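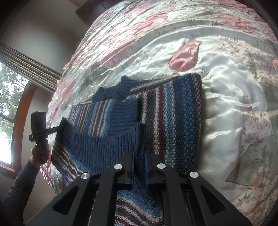
Winter knits, halfway to folded. The striped one, on a floral bedspread.

Do sweaters really need a "system"?

It's that time of year again, when the heavy knits come out of the closet and every newsletter in the province, ours included, feels obliged to tell you how to put them away properly. Last May we printed the file-fold method, where each sweater is folded into a tidy little packet and stood on its edge in the drawer. Several of you wrote in to say it was life-changing. I tried it for a full season and I have my doubts.

T-shirts, fine. A thin cotton shirt will stand up on its edge all day. A chunky knit with wide ribbing is another matter. You lay it face down, bring one sleeve across, bring the other sleeve across, and by then the bottom band has bunched up and the first cuff has slid off the side. Stripes make it worse, as any crooked fold shows up in navy and burgundy for the whole household to admire. When you do get your packet, it's as thick as a loaf of bread and it flops over the minute you take out its neighbour.

Then there are the products. Wareo sells a folding board, a hinged plastic thing, for those who like their edges square. I borrowed one. It works on dress shirts, but the sleeves of a bulky sweater hung over both sides and I ended up finishing by hand on the bed, the way my mother did. Pikoteck has drawer dividers that are supposed to hold each knit upright. The set I bought fit 2 sweaters to a slot if I leaned on them. I won't say what I paid, but it would have bought a decent amount of yarn.

As for vacuum bags, I remain unconvinced. A sweater that weighs up to 500 grams is mostly air, and the air is what keeps you warm. Squash it flat from spring to fall if you like. Mine will be going on a shelf.

What I do now is pretty dull. Lay the sweater on the bed and smooth out the ribbing with your palms. Fold the sleeves straight across the body, cuffs flat, one on top of the other. Fold the whole thing once, bottom to top, and stop there. Stack them with the heaviest at the bottom and don't go past four or five high. Wash them first, obviously, and leave the hangers for coats unless you enjoy pointy shoulders.

If you swear by the packets, write in and tell me how you get the thick ones to stand up. Please send the steps as well as the praise.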